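Pre-run checklist, cabinet task: software and motion stack
Bench: Mollum, two-arm cell
Filled in by Hsin-yi Chu. Reviewed by Kjell Amundsen.

Marks used: OK, FIX (repair before next run), WATCH (run allowed, look again next time), N/A

Section 1. Control

1.1 Both arm controllers report the same software build. OK
Comment: The right controller was one build behind after the November update. Huiling reflashed it and the version strings now match.

1.2 Control loop holds its rate with all cameras streaming. OK
Comment: Checked over 1,000 cycles with the planner active. No overruns in the log.

1.3 Software joint limits loaded from the cell file, not from the default file. OK
Comment: The default file still has the wide shoulder range from the Nyitrai setup. Please do not delete it, the simulator reads it.

1.4 Emergency stop drops both arms to hold, tested from each side. OK

1.5 Speed override set to 20 percent for the first approach. WATCH
Comment: The override goes back to its stored value when the operator panel is restarted. Until Fonon has a patch for us, read the number on the panel before pressing start. Do not rely on having set it earlier.

1.6 Arm-to-arm clearance check is on. FIX
Comment: It was on for the forearm links but the gripper bodies were left out of the collision pairs. With the two handles on the cabinet this close together, the grippers are the parts most likely to meet.
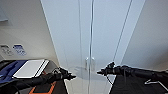
Yee-man Tse added the missing pairs to the cell file and reran the approach in simulation. The planner now refuses the old goal poses and offers a staggered approach, left arm first. I have left this at FIX until the same thing has been run on the hardware at low speed.

1.7 Cable allowance included in the collision model. WATCH
Comment: Cables are modeled as a fixed capsule at each wrist. That is fine for the straight approach. It is too optimistic when the wrist rolls, and we do not have a better model yet.

Section 2. Planning

2.1 Cabinet model loaded with both doors closed at start. OK

2.2 Door swing arcs are marked as keep-out for the arm that is not pulling. OK
Comment: Left arc was mirrored the wrong way in the last file. Corrected and saved under the same name. Anyone with a local copy needs to pull again.

2.3 Hinge axis taken from the calibration file and confirmed by eye. WATCH
Comment: This item covers the metal hinge assembly, which has its own entry in the calibration file. The planner treats a hinge as one ideal axis. Take the axis line from the barrel between the plates. Do not fit it to the outer plate edge — the edge has a diagonal cut at one end, and the fitting tool will happily lock onto that. Yee-man Kwok is adding a mask to the tool so that the edge points are dropped. Until then, pick the barrel points by hand and save the residual with the fit.
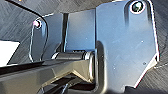 2.4 Planner timeout set to 3 seconds, with a clean stop on timeout. OK
Comment: Tested by giving it a goal inside the wall. It stopped and reported the right error.

2.5 Retry count limited. FIX
Comment: The limit is applied per goal and not per task, so a task with several goals can retry up to 30 times before it gives up. Kjell wants one limit for the whole task. Ticket is open under Clonarholm, planning queue.

Section 3. Perception

3.1 Camera clocks synchronized with the controller clock. OK

3.2 Wrist camera calibration is newer than the last gripper change. OK
Comment: Confirmed for both wrists. The date check in the launch script only looks at the left one, so the right has to be checked by hand.

3.3 Handle detector returns a pose for both handles from the start position. OK

3.4 Detector is stable when a gripper shadow falls on the white panels. FIX
Comment: At close range the shadow of the gripper and wrist lands across the center seam, near the lower ends of the two long strips. The edge of the shadow is soft, but the segmentation still splits the panel there and the region it passes on is too short. Raising the threshold hides the problem and also loses the seam, so please leave the threshold where it was. Huiling is training with shadow augmentation. For now, take the pose from further back and hold it through the last part of the approach.
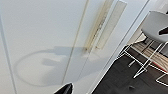
3.5 Points outside the cabinet boundary are removed before planning. WATCH
Comment: The crop box is square to the base, and the wrist view is steep. Chair legs and floor beyond the cabinet edge can come through as stray points. The planner then sees an obstacle and takes a long way round. Tighten the box on that side if the path looks odd in the preview.

Section 4. Tooling and logs

4.1 Recorder starts before motion is enabled. OK

4.2 Log disk has space for a full session. OK

4.3 Preview shown to operator and accepted before each new path. OK
Comment: The accept button also responds to the space bar. Keep the keyboard away from the edge of the desk.

4.4 Config files committed, commit number written in the run sheet. FIX
Comment: The cell file from 1.6 is saved on the bench computer and not yet committed. Yee-man Tse to do this before the hardware test.

Result: not released for full speed. Low-speed run allowed for item 1.6 only, with one person at the stop button. Items 2.5, 3.4 and 4.4 go back to their owners. Recheck all WATCH items on the next sheet.

Reviewer note, K.A.: Agreed. On 2.3, attach the residual plot as well as the number.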